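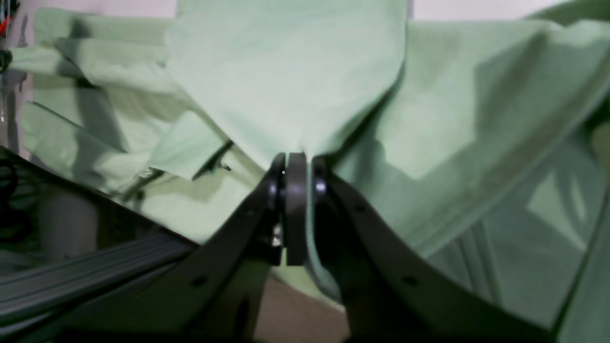
Figure 3. Light green cloth gathered at a single point. Folds of this kind are what respondents meant by "bunching."

4.2 Who folds, and what they think folding is

Every household in the Mornholm sample owned a drawer, shelf or chair on which clean textiles were kept. Past that point agreement ended. We had planned to sort the 90 households by folding method and then look for links with household size, storage space and age. The plan lasted until the pilot interviews, when we found that most people do not have a folding method. They have an opinion about someone else's.

We therefore coded two things separately: what respondents said they did with dish towels and napkins, and what was found in the drawer when the interviewer was allowed to look. The second code was possible in 50 homes. In the other 40 the interviewer was offered coffee instead, and we have treated these as missing data.

Stated practice fell into four groups. The largest, which we call thirds, folds the cloth lengthwise in three and then in half. Thirds were reported with great confidence and often credited to a grandmother. Halvers fold in half until they get bored. Rollers were few but talkative, and accounted for the three longest interviews in the study. The last group, bunchers, gather the cloth at one point (see Figure 3) and put it away in that state. Only two people described themselves as bunchers. A good many more were described that way by their spouses.

Drawer contents told a different story. Of the 14 households in which all adults claimed to fold in thirds, five had drawers that matched. The rest held a mixture, usually one neat layer on top and something closer to geology underneath. Peixoto reports a similar top layer in her work on linen closets and reads it as a performance for guests. We are less sure. Guests seldom open the towel drawer, and our interviewers were told more than once that they were the first. It seems to us more likely that the top layer is simply the most recent one, put away on a day when somebody had the energy.

Storage space made less difference than expected. Households with large kitchens kept more cloths and folded them no better. The one clear pattern concerned moving. People who had changed address within the past year kept noticeably tidier drawers, an effect that wore off by the second year — faster, if there was a toddler.

A comparison with the earlier Grastovska survey is tempting but should be made with care. That survey reached over 1,000 households by mail and asked only about stated practice, with a single item reading "How do you fold your cloths?" and a single line for the answer. Thirds led there too. Carretero, who recoded the written replies, notes that "correctly" was the most common answer she could not use.

We turn next to disputes, which took up more of the interviews than the interview guide had allowed for.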